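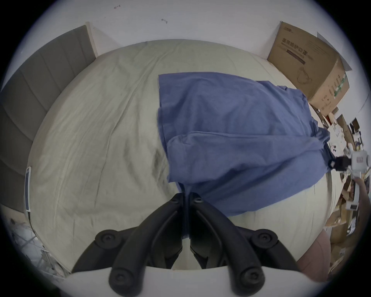
Folding on the bed is how we start everyone off at the Rurkudholm Laundry Circle, and we're still a bit giddy about how much nicer it makes the job! A bed gives you loads of room, it's kind to your back, and nothing slides onto the floor. Lay the piece out flat, bring it over on itself so you get one fold line across the middle, then take hold of a corner and draw it out, like the blue one on the beige sheet. Below are the questions we hear most.

Do I have to make the bed first?
Nope. A fitted sheet is plenty, and a few creases in it won't hurt your folding. We do pull the doona right off, though, as it's hopeless to fold on something puffy.

Which side of the bed should I stand on?
Whichever side gives you the most elbow room. If you've got a big padded headboard, work from the side or the foot and use the long edge of the mattress as your straight line. It's a ready-made ruler!

What's the Wudden fold?
Our favourite, and the one we teach at the first session. Fold in half, smooth outward from the middle with your palms, then fold in half again. It suits pillowcases, tea towels and T-shirts. Once you've got it you'll want to redo the whole linen cupboard (we did, twice).

My pillowcases come out crooked. Help?
Start with the closed end. Match those two corners, give the case a gentle tug, and let the open end land where it likes. Hems are often sewn a touch off, so don't chase them.

Should I iron beforehand?
Only if you enjoy it. Cotton that's folded soon after it comes off the line usually sits flat enough for everyday use.

How long is a session, and what do I bring?
Sessions run for 2 hours and there's space for 13 people. Bring a basket of clean washing in any colour you fancy, odd socks included.

Do you cover fitted sheets?
Yes, in the second session, and it's a hoot. Bookings for the July round are open now at the front desk.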